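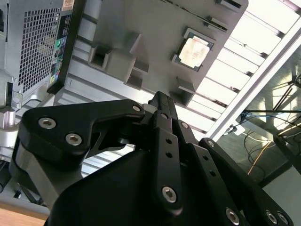

## Fitting a processor to a desktop computer

This page sets out the procedure for placing a processor (CPU) in the desktop machines maintained by the Irwood workshop. It applies to processors with a flat metal lid and contacts on the underside. Machines of the older pinned type are covered on a separate sheet, available from Ilse Verhoeven at the parts desk.

### Before starting

- Shut the computer down, switch it off at the wall and remove the power cable.
- Hold the power button in for 4 seconds to discharge what remains in the supply.
- Lay the case on its side on a clear, well-lit bench.
- Put on the wrist strap and clip it to bare metal on the case.
- Check the processor model against the list of those supported by the board. A processor that fits the socket will not necessarily run in it.

New processors are to stay in their trays until the socket is open.

### Handling

Hold the processor by its edges only. The contacts underneath must not be touched, and the printed lid should be kept free of fingerprints. If the part has to be put down, return it to its tray. It should not be left on a metal panel or on the lid of the case, where it may slide or be knocked to the floor.

### Fitting

1. Release the socket lever by pressing it down and slightly outwards, then raise it fully.
2. Lift the retaining plate. Inspect the socket under the lamp for dust or bent pins, and stop if either is found.
3. Find the small triangle on one corner of the processor and match it to the mark on the socket. The notches along the edges should also line up.
4. Lower the processor straight down and let it settle under its own weight. Do not press, slide or rock it.
5. Close the retaining plate and bring the lever back under its catch. Some resistance is normal at this stage.
6. Keep the plastic socket cover. Boards returned without one are not accepted by Schouten.

### Paste and cooler

Clean the lid with a lint-free cloth and a little isopropyl alcohol, and allow it to dry. Apply a small amount of paste to the centre. Seat the cooler evenly and tighten its screws a few turns at a time, working diagonally. Connect the fan lead before closing the case.

Record the processor's serial number in the job book before the cooler goes on. Questions about this procedure should be addressed to Jae-hoon Ji.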